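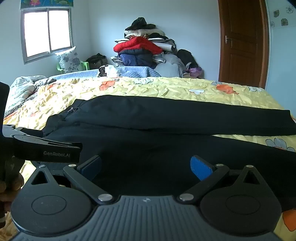 Right, I've been promising a thread on folding and packing trousers since my sister-in-law's wedding, and tonight I'm finally sitting down to it with a cup of tea. I'm off to Osance for 11 days with one small case, so the whole wardrobe has been through my hands this week and trousers are always where I start. Mine get laid out lengthwise on the bed, on top of the yellow flowery bedspread, which I know is wrinkled, but it's soft and the trousers don't slide about on it the way they do on a table. Black ones especially I like to see against something pale, so the creases and the fluff show up before I fold them in.

4 min read

First job is pockets. All of them, even the little ones you never use. I once carried a boiled sweet to Prukemitz and back in a pair of good black trousers and I'm still finding bits of it. If there's a zip on the pocket, do it up once you've emptied it. An open zip will catch on a jumper sooner or later, and it's never the old jumper, is it?

Then bring the two legs together, one on top of the other, and get the seams lined up. I start at the hem and work back towards the waist. My mother did it the other way round, waist first, and hers always looked perfectly fine, so please don't write in! But if I start at the waist I end up with one leg longer than the other and have to go back to the beginning.

Smooth with the flat of your hand, long strokes, from the waistband down. You don't need to press hard. For the upper leg I'm fairly fussy, and for the one underneath much less so (it's going to be inside the fold anyway, and life is short).

Fluff next, if they're black. I used to buy those sticky rollers and got through them at a shameful rate. Now I use a damp rubber glove, the ordinary washing-up sort, and just stroke it along the leg in one direction. Melahat Dursun taught me that when we shared the flat over the Güneş bakery, where everything we owned had flour on it by breakfast time. I think of her every time I do it. Hello Melahat, if you're reading, and I still have your blue casserole.

Now the actual folding. The seat of the trousers makes a sort of triangle that sticks out when the legs are together. Tuck that in so you've got a nice straight edge all the way along. I left this out for years and wondered why my pile of trousers leaned to one side like a tired hedge.

For a drawer I fold in half, hem to waistband, and then into thirds, and stand them up on their ends. For a case it depends on the trousers. Jeans I roll. Anything smart I fold as little as I can get away with: lay the waistband along one side of the empty case, let the legs hang out over the far edge, put the jumpers and T-shirts on top, then bring the legs back over the lot. They're folded round something soft that way and you don't get that hard line across the knee.

Kadri Avotiņš asked me under the last thread whether tissue paper is worth the bother. For one smart pair, yes, I'd say so, a sheet laid in at the fold. For everything else I can't be doing with it. I did buy a packet of 300 sheets from Millix last October thinking it would last me for ever, and most of it has gone on wrapping Christmas baubles and one very awkward teapot.

How many pairs, then? I'm taking 4, counting the ones I'll travel in, and I already suspect one pair will come home without having been worn. The black ones will do for dinners and for the one day we're supposed to look respectable. The linen ones will crease whatever I do, so they've gone in last and I've made my peace with that.

When you get there, take the smart pair out before you do anything else and hang them by the hems. The weight of the waistband pulls the legs straight. If there's no proper hanger I put them over the back of a chair, or in the bathroom while I have my shower, and most of the creasing has usually dropped by the time I've unpacked everything else.

Shirts tomorrow, if I've got the energy, though I warn you I have opinions about collars. And if anyone knows a way to pack a straw hat without wearing it all the way there, please tell me before Thursday.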